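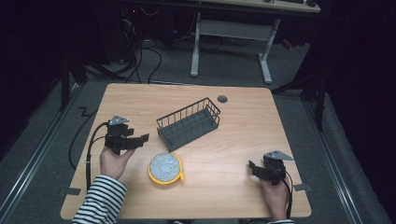 Machines still slow at the small jobs, Cheetham trial finds

November 25, 2025

A trial of household and shop-floor chores run in Cheetham over the past year has found that machines can now do some of the simplest jobs without help, but that most of the work people would like to hand over is still beyond them.

The trial was set up by Rastumham, which makes software for handling equipment, with Gratach, a chain of homeware shops. It covered 30 chores. Half were taken from the home, such as putting cups on a shelf, folding tea towels and clearing a draining rack. The others came from Gratach's own stockrooms and sales floors, and included filling baskets, facing up shelves and sorting returned goods.

Each chore was first done many times by people holding a pair of grippers, one in each hand, so that the movements could be recorded. The recordings were then used to teach a two-armed machine to do the same job. Rastumham says it collected 2,088 recordings in all. The machine was then tested on goods it had met before and on goods it had not.

The best results came from jobs with one object and one place to put it. Moving a sponge or a scrubbing pad from a worktop into a wire basket was among these. So was standing plastic bottles upright in a tray. The machine managed both with few drops, although it took a good deal longer than a shop worker would.

Results fell away when the objects were thin, soft or tangled. Tea towels were picked up two at a time. Net bags caught on the fingers of the grippers. Wire baskets were a problem of their own when the machine had to lift the basket itself, as the fingers slid between the wires and would not come out again without a person stepping in.

Dalia Vītola, who led the testing for Rastumham, said the basket work had taken up more of her team's time than anything else in the programme.

"A basket looks like a solid box to you and me, and you pick it up by the top rail," she said. "The machine sees a lot of gaps. It would go for a gap and get stuck. We spent most of the spring on that and it is better now, but I would not leave it alone with one."

She said the speed of the work was the other main weakness. Someone on a shop floor will pick up one thing while looking for the next, and will straighten a shelf on the way past. The machine finished each movement before it began another.

"If you want a shelf filled overnight and you don't mind when it's done, there is something to talk about," she said. "If there are customers waiting, no."

Of the 30 chores, 20 were rated as not ready for use of any kind. The remainder were rated as possible under supervision, which in the trial meant a trained person in the same room who could stop the machine. None was passed for use in a home.

Part of the trouble with homes, according to the report, is that no two are laid out alike. A stockroom has the same racking from one end to the other, and the goods arrive in the same cartons each week. In a kitchen the bowl may be in the sink, under a cloth or on top of the fridge. The machine did badly when an object was partly covered, and worse when it had been turned over.

Gratach had hoped to use the trial to decide whether to fit machines at its distribution centre outside Cheetham. The company now says it will not do so in the coming year. It will carry on with a smaller test in one stockroom, limited to boxed goods and cleaning items, and has told staff that no jobs are affected.

The shop workers who took part had mixed views. Several said they would be glad to see the back of sorting returns, which is dull and often dirty work. Returns were one of the chores on which the machine did worst. It could tell a brush from a bowl but could not tell whether either had been used, and it put chipped china back with the saleable stock.

There was more interest in help with putting things away at the end of the day. Staff said goods left in the wrong place by customers could take the last hour of a shift. The machine was able to return small items to the right basket when the baskets stood on a table in front of it. It was not tested on moving between aisles, and Rastumham said this would need a different kind of equipment altogether.

The report also looks at the cost. It does not give a price for the machine, which is not on sale, but it says the time needed to teach each new chore is the larger expense. A job as plain as placing a pad in a basket had to be shown again and again, with the basket turned to a different angle and the pad put down in a different spot. The longest set, for folding, ran to 634 recordings and still did not give a result that Gratach would accept.

Ms Vītola said this number should come down as recordings from one chore were used to help with the next. There had been signs of that late in the trial, she said, when work on the draining rack had gone more quickly than planned after the basket chores were finished.

She was asked whether she would have one of the machines at home. She said she would need a bigger kitchen, and that she still washed up by hand.

A second stage is planned under the name Bimaritz. It will add wet items, which were left out of the first stage, and will test the machine on full loads of washing-up, with mixed plates, pans and cutlery. Rastumham also wants to try grippers with softer fingertips, which it believes will cope better with cloth and with glass.

People living in Cheetham will be able to send in suggestions for chores to be included. Those received so far include pairing socks, changing a duvet cover and getting the lids to match the boxes. Rastumham said the duvet cover would not be attempted at this stage.

The full report is available from Rastumham on request, and a printed copy can be read at Gratach's Cheetham shop during opening hours.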